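Why I Stopped Letting My Renters Policy Renew Itself

June 13, 2024

For nine years I paid for renters insurance the way I pay for the gym. Money left the account, a letter came every October, the letter went in the drawer with the takeout menus. I could have told you what it cost. I could not have told you one thing it covered, except "fire, I guess?"

So this is me arguing that auto-renewal is a bad deal for ordinary people, and that we should all be a lot more annoyed about it than we are.

It started with my neighbor Laimutė Žukauskas, two floors up. A pipe in her ceiling let go while she was at her sister's, and it came down on the closet, the desk, everything in the back room. She had a policy with Zatura, she'd never missed a payment, and she was pretty calm about the whole thing (calmer than I was, and it wasn't even my closet). Then the adjuster explained that her policy paid actual cash value. If you don't speak insurance, that means they pay you what your stuff was worth the minute before it got ruined, used, with the years taken off. Her winter coat was a very good coat in its day. They valued it like something off the dollar rack.

She'd signed up for that, sure. It was on page three. But she signed it when she was twenty-four and owned a futon, and every year since then the company had rolled it over without once asking if she still owned a futon.

That's my whole complaint, really. Your life moves and the policy sits there. You get a dog, you start working from the kitchen, your brother moves in "for a month," your grandmother leaves you her good things. All of that matters to an insurer. And the renewal letter says your coverage continues, thank you for being a valued customer, and by the way it's a little more this year.

I dug my own policy out the night after I talked to her and read all of it, with a snack. The deductible was 700 dollars, and I would have sworn it was half that. Liability was fine. Then I hit the part called special limits, and that's where I got mad. 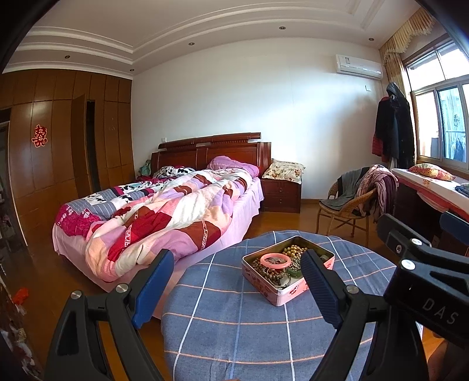
Special limits are little caps hiding inside the big number. You think you're covered for the full amount on the front page, and you are, in total, but certain kinds of things get their own much smaller ceiling if they're stolen. Cash is one. So are watches, furs, collectibles, silverware. Jewelry is the one that gets most people, because hardly anyone thinks of themselves as a person who "has jewelry." You think of a safe and a velvet tray. You don't think of a pink tin with a bangle on top and a heap of shiny gold beads at the back, and some of what's sitting in tins like that is worth real money and some of it isn't, and I bet plenty of owners couldn't tell you which. My policy would have paid 888 dollars for all of it put together. All of it! One decent ring and you're done.

You can fix this. You ask for a rider, or an endorsement, or "scheduled personal property," depending on who picks up the phone. You get the good pieces appraised, you pay a bit extra, and in many cases the deductible doesn't even apply to them. Nobody at my company had ever brought it up, and I'd been a valued customer for nine years.

My friend Deming Shen sells policies for Orkard and he thinks I'm being unfair. His point is that if renewals weren't automatic, half the country would forget and wake up uninsured, and a stale policy beats none. He's right about that! I don't want anybody dropped for missing an email. He also says agents do reach out, and people don't call back. I have not called back. Guilty.

But there's a lot of room between dropping people and never asking them anything. My dentist manages to text me twice a year. Would it kill an insurer to send five plain questions before the renewal goes through? Did you buy anything expensive, did anyone move in, do you work from home now, do you own a pet, do you know what your deductible is. I'd answer that standing in line for coffee. I think the reason they don't is that some of the answers would make the policy cheaper, and I think the price creeping up works better when you're not looking. Call me cynical - Deming does.

Meanwhile, we're stuck doing it ourselves. I spent one evening on it. I walked around my apartment taking video on my phone and opening drawers, talking out loud like a crazy person about where I bought the lamp. I emailed it to myself. Then I called and switched to replacement cost, which was less extra per month than one lunch out, and raised the deductible a little to make up some of the difference. The rep was lovely. She sounded surprised that I'd read it.

Laimutė did get a check in the end, and she's replaced the desk. The coat she's still looking for. She switched companies too, and she says the new one auto-renews in October, same as the old one, so we've both put it on our calendars for the month before.

If yours is in a drawer somewhere, go get it. Look for the words "special limits" and "actual cash value," and see how you feel.

14 comments | 5 shares

Get new posts by email. Unsubscribe whenever you like.

Contact | Privacy | Back to top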